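Clakomport Swing Trainer
Section 4: Setting Up for Indoor Practice

Read this section through before you switch the unit on. Setup takes longer the first time, mostly because of the ceiling check.

4.1 Choosing the space

1. Pick a room with a level floor. Carpet is fine if it doesn't shift underfoot.
2. Stand where you plan to hit from and take your longest club to the top of a slow backswing. Have someone watch the clubhead.
3. Repeat the slow swing through to the finish. Many players clear the ceiling going back and catch it on the way through.
4. Mark your foot position with tape.

CAUTION: Never make a full swing until both slow swings are clear of walls, lights and ceiling.

4.2 Placing the sensor

1. Set the sensor on the target line, 2560 mm behind the ball.
2. Turn the foot screws until the bubble is centered.
3. Press and hold the power button until the light turns green. An amber light means the sensor is still looking for the ball. Wait for it to settle.

Note: Fluorescent tubes can keep the light on amber. Turn them off or move the sensor to the other side of the room.
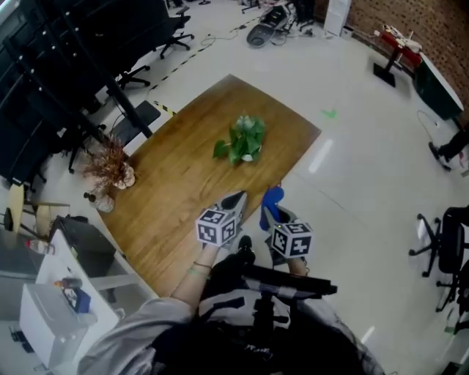
4. Place a ball on the mat and step away. The display should read READY. If it shows code 401, the sensor can't see the ball. Wipe the lens with a dry cloth and check that nothing is lying between the sensor and the mat.

4.3 Calibrating your clubs

Calibrate with a mid-iron first, then the driver. Wedges can wait until you have a few sessions saved.

1. Select CLUB, then NEW.
2. Make five swings at your normal pace. Don't try to hit it hard — the unit uses these swings as your baseline, and an inflated baseline makes later sessions look worse than they were.
3. Select SAVE. If one swing was a clear mishit, select REDO before saving.

Memory holds 3445 swings. When it fills up, the oldest are erased first, so copy anything you want to keep.

4.4 Using the Skinach net

The Skinach net (part 474) is sold separately. If you use another net, follow its own instructions for anchoring.

1. Assemble the frame with the longer poles upright.
2. Hang the net with slack in it. A tight net throws the ball back.
3. Check the knots before each session.

CAUTION: Keep children and pets out of the room while hitting.

Manual revised 2019-12-15. Replaces the July edition.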